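Seven weeks into the quilt and I finally have a layout I like!

For anyone new, I'm making my first full-size quilt this year, a plain patchwork of squares with no clever piecing at all, and I've been writing down what I learn as I go. I started in February with a box of my aunt's fabric scraps and a rotary cutter I was a little afraid of. Then I put the whole thing away until the middle of June, when I got hooked all over again and cleared off the sewing desk.

The big news is that I've finished cutting. There are 309 squares in the stack, which is more than I need, and I am so glad I kept going. Having spares changes how you lay things out. When every square has to be used you end up hiding the ugly ones in the corners, but with extras you can just leave out that mustard plaid (sorry, Aunt Jo) and go find something better. I pulled it, put it back, pulled it again, and I think it's going to be a pincushion.

Let me tell you about value, because it has completely taken over my brain. Value is how light or dark a fabric is, and everyone who quilts will tell you it matters more than color. I nodded along to that for months without believing it. Then Ryan Crabtree from my Thursday sewing group told me to squint at my layout from across the room, and wow. All my careful color work vanished and what I had was a big dark blob on the left and a pale hole near the top. I had been matching blues to blues and greens to greens, and the eye doesn't care about any of it from ten feet away!

So I sorted the whole stack again into lights, mediums and darks. The mediums are sneaky. A medium gray next to navy reads as light, and the same gray next to cream reads as dark, so I kept moving pieces from pile to pile and muttering. In the end I kept a separate heap of squares that could go either way, and those turned out to be the most useful ones in the box.

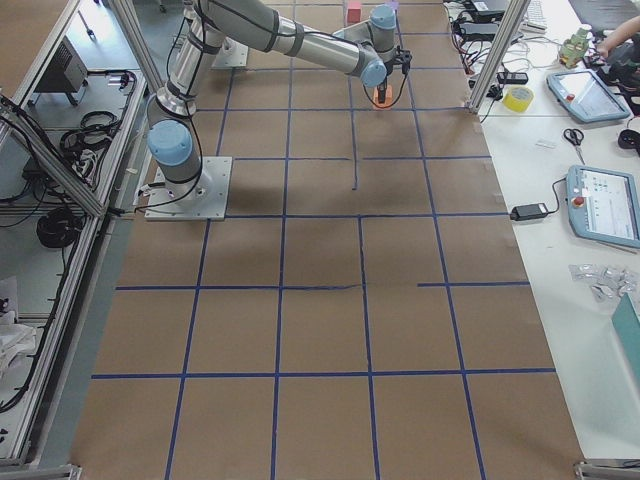
Once the piles were sorted, the layout went fast. I worked in diagonals, dark to light and back again, and used the either-way squares wherever two diagonals bumped into each other too hard. It took one long evening with the radio on and I loved every minute of it. My knees had other opinions the next morning.

On to sewing, where I'm still slow. I'm chain piecing, where you feed one pair after another through the machine without snipping the thread in between, and you get this long string of little flags coming out the back. It's ridiculously satisfying. I snip them apart in front of the TV and press them in batches of 4, seams to the dark side. For the first two rows I pressed every seam whichever way it wanted to go, and my corners looked terrible. Now I press odd rows to the left and even rows to the right, so the seams lock together when the rows meet - you can feel them click with your fingertips. I ripped out both of those early rows and did them over. Worth it.

A few people asked about thread. I'm using a plain gray cotton for everything and it disappears into nearly every fabric I have. I bought one big cone and haven't thought about it since. I also changed my needle, which I should have done ages ago, and the machine stopped making the thumping noise I had decided was just its personality.

Still to figure out: the backing. I'd love something soft and a bit silly, maybe a big floral, but wide fabric is pricey and I may piece it from two lengths instead. If you've done that, did you put the seam down the middle or off to one side? I've read strong opinions both ways and they can't all be right.

Borders I'm skipping. I tried a strip of cream along one edge and it looked like a picture mat, and I want this to look like something you'd drag onto the couch with a cold. The binding is going to be striped, though, cut on the bias so it twirls around the edge like a candy cane. I already have the fabric and keep taking it out to look at it.

Next time I should have all the rows joined, or most of them, and I'll report back on how the corners came out.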